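Revum Clothing and Fabric Exchange
Frequently Asked Questions

Home / About / Drop-Off / Mail-In / FAQ / Contact

These are the questions we get most often at the counter and by email. If yours is missing, use the contact form and we will write back, usually within two working days.

BRINGING THINGS IN

What do you accept?

Adult and children's clothing, bed linens, tablecloths, curtains, and uncut fabric of at least one yard. Shoes are fine if both soles are whole. Items should be washed and fully dry. Small faults such as a missing button, a dropped hem or a loose seam are fine.

What don't you accept?

Pillows, comforters, mattress pads, used underwear and single socks. We also turn down anything with a strong smell of smoke, mildew or mothballs, even if it has been washed. Work uniforms with a current company name on them can't be resold, so please return those to the employer.

Do I need an appointment?

For up to three bags, no. Bring them to the side door on Esfahani Street between 9 a.m. and 4 p.m. For more than three bags, or for a whole household, please call first so there is space to put them.

The side door has a ramp. The front door has two steps and no ramp.

How do credits work?

You get store credit when an item is accepted, based on type and condition. The full table is posted at the counter and on the Drop-Off page. In short, a plain T-shirt earns the least and a lined wool coat earns the most. Credit is held on your account and does not expire. There is a limit of 300 credits per household at any one time. Once you reach it, you can still drop things off, but they are treated as donations until you spend some credit.

Can I get cash instead?

No. We stopped paying cash when we moved to the current building.

Can I have my things back if you don't take them?

Yes, if you tell us at drop-off. We will hold the rejected items for nine days with your name on the bag. After that they go to Pekilach, the textile recycler that picks up from us.

PRINTED AND OLDER FABRIC

How should I wash a printed shirt or cloth from the shop?

Turn it inside out if you can. Use cold water, a short cycle and an ordinary liquid detergent without bleach. Hang it or lay it flat to dry. Most damage to prints comes from the dryer, and a print that has started to crack will not recover.

Can I iron over the print?

Iron from the back, or put a thin cotton towel over the print and use a low setting. Don't use steam directly on thick rubbery prints - they can go soft and pick up the weave of whatever is touching them. If wrinkles are light, hanging the item in the bathroom during a hot shower is often enough.

How can I tell what kind of print it is?

Rub a fingertip across it. If the print sits on top of the cloth and feels smooth or slightly raised, it is most likely a screen print or a transfer. If you can't feel any difference between the print and the bare cloth, the color has probably gone into the fibers. The second kind stands up to washing better but fades more in direct sun.

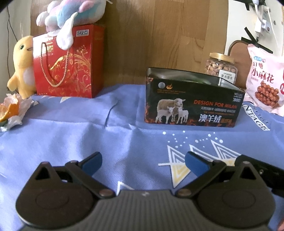

Light blue cloth with a crown-like print in white and yellow.

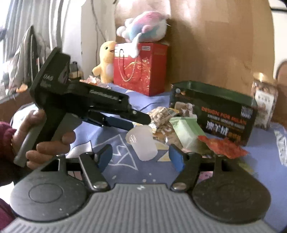 If it says "vintage" on it, is it vintage?

Not necessarily. Many brands print the word on new clothing as part of the design. We go by the care label, the stitching and the type of zipper or button. Items we believe are more than 20 years old get a green tag. This is our best judgment and not a guarantee. If we can't tell, the item gets no tag.

Will stains come out?

We mark any stain we notice with a small piece of paper tape. Some will come out at home and some won't, and the price already takes that into account. Items marked with tape can't be returned for the stain.

MAIL-IN BAGS

How do I send things by mail?

Order a Tristix bag on the Mail-In page. It comes flat in an envelope, with a prepaid label inside. Fill it, seal the strip and leave it at any post office counter. Please don't add tape over the label, as the scanner has trouble reading through it.

How much does a bag hold?

Roughly nine adult shirts, or one double sheet set and a few small items. Do not overfill it. If the strip won't close without pulling, take something out.

How long does it take?

Allow two weeks from mailing for credit to show up on your account. October is our busiest month - people are switching over their closets - and it can take three weeks then. You will get an email when the bag is opened and another when credit is added.

BUYING

How much stock do you have?

We keep close to 3000 pieces on the floor, with more in the back room. New stock goes out every morning before we open. Fabric is restocked when there is enough of it to fill a shelf.

Can I try things on?

Yes. There are two fitting rooms behind the fabric shelves. Limit of six items at a time. Please leave hangers on the rail outside.

What is your return policy?

Bring the item back with its tag on within 14 days and we will return the credit or money you spent. Cut fabric can't be returned.

Do you do alterations?

No, but a list of local tailors is kept at the counter. We don't take a fee from any of them.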